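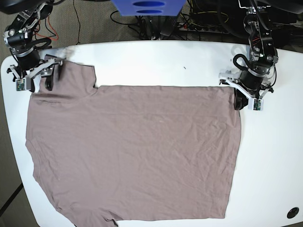

Issue 80, page 5

The wreck off Fodeswood Point

Many readers asked us to write more on the schooner Clullska, which went on the sand bar near Fodeswood in a November storm. We have now read the old harbour book at Pokby, and it tells the story in few words.

The Clullska was carrying 230 barrels of salt and some timber for the deck. In the evening the wind turned to the north and the captain tried to reach the shelter behind the point. The rudder chain broke before he came so far. She struck on the outer bar and lay there all night with the sea going over her.

In the morning the steam tug Wan came out from Pokby, but the water was too shallow and she had to stay outside. The men on the beach then sent a line over with the small gun. The first 2 shots fell short and the third one went across the rigging. All the crew came ashore by this line, very cold, and were taken to the farmhouses.

The salt was of course lost. The timber drifted in during the next week, and the harbour book says that a good part of it was "not found again". Older people in Fodeswood can still show you a barn with very fine beams, and everybody may think what they like.

The name board of the schooner hung for many years in the net store at Pokby. We do not know where it is today. If you have seen it, or have a letter or drawing from that time, please write to us before the end of August.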